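Restalex Equipment Planning Newsletter
Automation: What to Put in the Two-Arm Cell Budget

Several sites have sent in requests for a two-arm cell for small wire parts, and most of them list the arms and stop there. The Walik line went through the same exercise last year, and its final spend was 27 percent over the first request. None of the overrun came from the arms. It came from fingers, cables, guarding and staff hours. The notes below are meant for anyone filling in the request form before the February cutoff.

Fingers. Treat gripper fingers as a consumable and give them their own line. Springs and bent wire are hard on soft tips. At Walik a full set was replaced every 120 hours of run time during the trial, and somewhat less often once the closing force was turned down. Finger sets from Tsoukalas are sold in packs and the lead time is longer than for the arms' own spare parts, so order the first year's stock with the cell. A request that shows a finger cost of zero will be sent back.

Cables. Cables that travel with the arm flex on every cycle. Budget one spare per arm for each cable type, plus ties and duct. Time to reroute a cable is to be charged to maintenance and not to the project. If your site has no one trained on the arm controllers, add the training course as a separate line.

Wrist cameras. Quote these with mounts and calibration included. Two vendors quoted the camera alone and added the mount later. Ask for the price of a replacement bracket as well, and for the print file if the bracket is a printed part.

Guarding and enclosure. The extrusion and panels are ordered by the site, not by the arm vendor. Walik's enclosure came to 1,147 dollars before lighting. Fixed lighting inside the cell belongs on the same line. Bare wire reflects light badly, and lamps bought afterward had to be mounted wherever there was room left.

Part choice. Pick the part before you pick the gripper. Wire and spring parts tangle, and a handoff between arms needs a tip narrow enough to hold a strand without closing on the coil next to it. Send seven sample parts with the quote request, including the worst ones in the bin. Vendors who test only on straight, clean parts give cycle times that cannot be used for planning.

Two-arm handling of wire and spring parts:
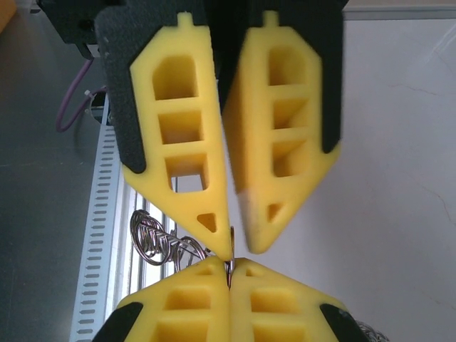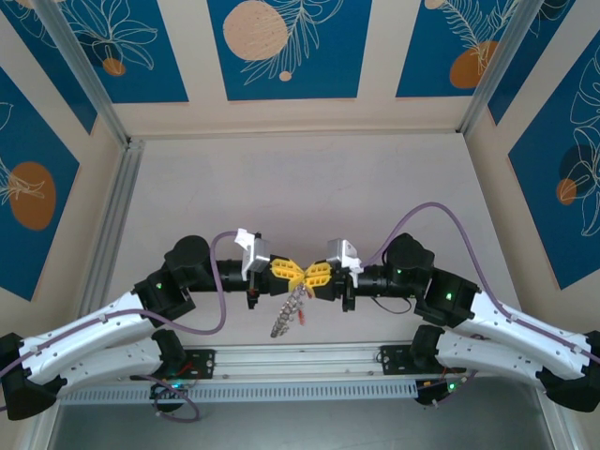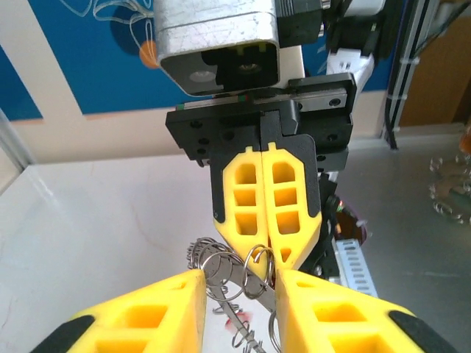 For cycle time, use the vendor's measured figure on your own samples and add an allowance for regrips. Do not use the figure in the brochure. The planning sheet has a cell for the allowance, and it is left blank on purpose because the right value depends on the part.

Software is handled differently this year. Pusix licenses are now bought centrally and charged back per arm, so a two-arm cell carries two charges. Leave the license line empty on the site form and enter the number of arms in the box beside it. Support hours are still a site cost. Sites that already hold a Pusix license for a retired cell can move it, but the transfer has to be requested before the new arms ship.

Requests go in on the standard capital form with the vendor quotes attached. Finger stock, spare cables and training may be filed on the operating form if the site prefers, provided the two forms refer to each other by request number.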